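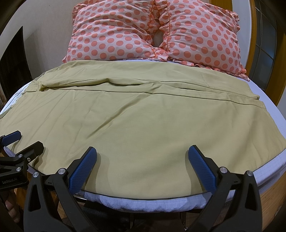

Jennylyn Malabanan 看完我的初稿,回了一句:你写了半天床单铺得平不平,可夹爪松不开这件事才是你们组真正该写的吧?她说得对。所以这份报告我推倒重写了一遍,前面那些漂亮话都删了,就讲故障。

先交代一下题目。我们组做的是双手持夹爪铺床单,项目名叫 Gekura,人拿着两只夹爪做动作,把开合和位置都录下来,后面再拿去给机械臂学。铺床单这活儿看着简单,真上手才知道烦:布是软的,拉这边那边就跑,右边盖住了左边又垂太多,两只手得互相迁就。我一开始还挺得意,觉得自己从小叠被子,这能有多难(后来就不说话了)。

出事是在星期一下午。当时我正拉着床单的一角往床尾带,手上扳机已经松了,左手那只夹爪却没张开。我以为是自己没松干净,又捏了一下再放,还是夹着。这时候我犯了个很蠢的错误:我硬拽。布被扯得绷起来,然后夹爪突然弹开,我的食指正好搭在连杆旁边,被夹了一下。没破皮,就是红了一道,疼倒是真疼!同组的人让我马上停,我还嘴硬说再录一条,结果下一条又卡了,这才老老实实断电。

当天的记录翻出来看,卡住一共出现了5次,全在左手这只上,右手那只一次都没有。其中2次是在拉布边的时候,剩下的都是在抓叠起来的那种厚边。我当时就猜是布的问题,厚嘛,塞进去了。但是第二天我空夹,什么布都没有,慢慢合到底再松,它照样会顿一下才回来。那就不能怪床单了。

拆开以后看到两件事。一是滑轨里缠了线头,细细的一小团,压得很实,用镊子挑了好半天。二是回位弹簧的一端没有挂到位,歪着卡在槽边上,合到底的时候会蹭到外壳。我们上周换过一次指垫,换的时候把外壳打开过,弹簧八成是那时候装歪的。这个我没法证明,没人拍照,装配记录上也只写了"已更换"三个字。写记录的人是我。

修的过程不复杂:清线头,弹簧重新挂好,滑轨上抹了一点 Tunach 的干性润滑剂。实验室柜子里还有一罐 Grivden 的油,我本来想用那个,被拦住了,说油会粘灰,下次缠得更厉害,而且会蹭到床单上。装回去之后空夹没再顿过,又录了一整个下午的铺床,也没卡。不过我不敢说彻底好了,线头总归还会进去,尤其是新床单,毛特别多。

还有一个是软件那边的问题,我之前完全没注意到。夹爪卡着的时候,编码器读的是扳机的位置,不是指头的位置。也就是说,我手松了,数据里就写着"已张开",可布还牢牢夹在里面。这几条要是混进训练数据,机械臂学到的就是张开以后继续往后扯……想想有点后怕。那天录的我全部标成作废了,包括看起来正常的,重录花了2个晚上,组里没少抱怨我。

现在的做法改了这些。每次开录之前空夹到底再松开,看指头有没有跟着回来,没回来就不录。手指一律放在扳机和握把上,不许搭连杆(我自己贴了条红胶带做记号,很丑但管用)。卡住了先喊停,让旁边的人把布托住,断电以后再用手掰,绝对不拽。凡是开过外壳的,两个人一起看过弹簧才能合上,并且拍照存到组里的文件夹。

没做完的也写一下。我想在指头上加一个角度传感器,跟扳机的读数对一对,差太多就自动报警。Pangilinan 那款小的尺寸合适,可是走线要从铰链边上过,我画了两版支架都会挡住指头合拢,第三版还在打印。另外左右两只夹爪的手感现在不太一样,左边抹了润滑以后明显轻一些,铺的时候左手容易夹过头,右边那只要不要也拆开抹一遍,组里还没吵出结果,等八月回来再定。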